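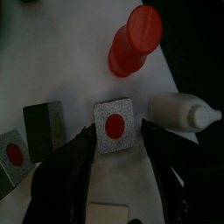
Robots and chores: your questions
Last updated 20/08/2023

Can a robot tidy my house yet?
No. It can do parts of the job. Our arms at Zoslow can pick up small solid things from a table and put them in a tray. A whole room, with cables, socks and paper, is still too much.

What does it find easy?
Blocks, closed bottles and other things that keep their shape. A block with flat sides gives the fingers something to hold.

What does it find hard?
Cloth, thin packets, glass, and anything leaning on something else. Round things roll off when touched.

How often does it get a pick right?
In May we ran 1171 picks of mixed small items on one arm. It dropped or missed 1 in 25. A person doing the same job would hardly miss any.

Is it quicker than a person?
Not for mixed items. Junaid Kazmi timed both on the same tray and the arm took 4 times as long. It can be left to run overnight, though, and some workshops are happy with that.

Does anyone use one for real work?
Yes. Stevberg has 2 arms sorting returned parts at the end of a packing line. Someone still checks the trays.

Can I buy one for my kitchen?
We don't sell to homes. The arm needs a fixed bench and clear space on all sides.

Can I send you items to try?
Yes, if they fit in a shoebox. Write to Nuria Lorente first with the size and weight of each item. We can't take food, blades or anything with a battery.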